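Floor rules for the arm cells, FAQ

Same questions keep landing in my inbox so here they are in one place. Covers arms, hand-guided rigs, anything with a gripper on it. Read before your first shift. Old PDF is dead, don't use it.

What does the striped edge mean?
Work table. Bags, coffee, laptops go on the wood tables. Toys and rings can stay out between runs, but log the layout before you move anything.

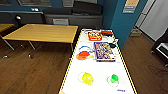
Mpho Fourie
Cell safety lead, Kera

Who can start a run?
Anyone signed off at level 6 or higher. Trainees only with a signed-off person standing there. On the phone in the hallway doesnt count.

Where do I stand?
Outside reach, E-stop in hand. Not on the shelf, not in your pocket. Loose cables on the floor get routed to the wall first.

Can I work close to a hinge or a bracket?
Yes, at slow speed. Check the screws by eye before the approach, check again after. Loose screw = stop and tag it, form 503. Don't fix it mid run. Keep the fingers clear of thin wires, they snag.

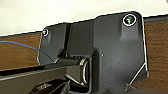
Close work at the hinge. Blue wire on the left, screws at the top corners.

What about powered devices?
Treat as live if any light is on. Any light, any color. Don't pull on a cable to see where it goes, follow it by eye from the port. If you can't tell which cable is which, ask Ching-wen Ho.
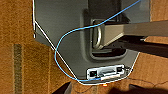 Small green light on the black port, so it's live. Blue cable loops around the housing.

Is the kitchenette in scope?
Yep. Same rules as a cell when an arm is working there, plus:
- no people at the sink during a run
- doors left open go in the log, dishwasher included
- glass and knives out first
- wipe down after, form 561 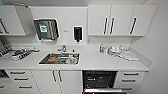 Incidents and near misses

What counts as a near miss?
Anything that made you reach for the stop. Write it up the same day, two lines is fine. Call ext. 2102 if somebody's hurt, paperwork later.

Do visitors need the briefing?
Yes, everybody. Takes ten minuts. Next rule review is in August, send changes to Pieter Sithole before then.

Shares 6 | Comments 3

Pravesh Nel
Does level 6 carry over from the Osex site?

Mpho Fourie
No, redo the practical. Sorry.

Meifang Zeng
Link to form 561 opens the 503 for me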